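Como levantar a mesa e arrumar a louça no escorredor

Escrevo este guia para as pessoas que, como eu, moram em um apartamento pequeno e deixam a louça do almoço para a noite. Aprendi o método com a minha vizinha Maricel Layug e faço assim todos os dias.

O que é preciso: uma bandeja redonda com borda, uma grade plástica para a louça e um pano. Eu reservo 15 minutos.

1. Ponha a grade em cima da mesa, ao lado da bandeja. Assim os braços fazem um caminho curto e caem menos coisas no chão.

2. Junte na bandeja os pratos, os copos e os talheres. Não faça pilhas altas. Com 2 viagens pequenas se trabalha melhor do que com uma grande.

3. Esvazie cada prato antes de o tirar da bandeja. Guardanapos de papel e restos de comida vão para o lixo, nunca para a pia. O meu cano já entupiu uma vez, em novembro, e a conta foi de 576 reais.

4. Separe os talheres de plástico. São leves e podem escapar pelas aberturas da grade, por isso eu os lavo à mão e os deixo deitados em cima do pano.

5. Lave primeiro os copos, depois os pratos. Coloque os pratos na grade em pé, com um espaço entre eles, e os copos com a boca para baixo.

6. Por último, passe o pano na mesa. Se a mesa é de madeira, siga a direção dos veios e recolha as migalhas com a mão antes de molhar.
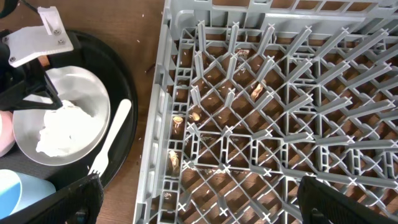

Depois de secar a madeira, lave também a bandeja, dos dois lados, e deixe-a encostada na parede até a manhã seguinte.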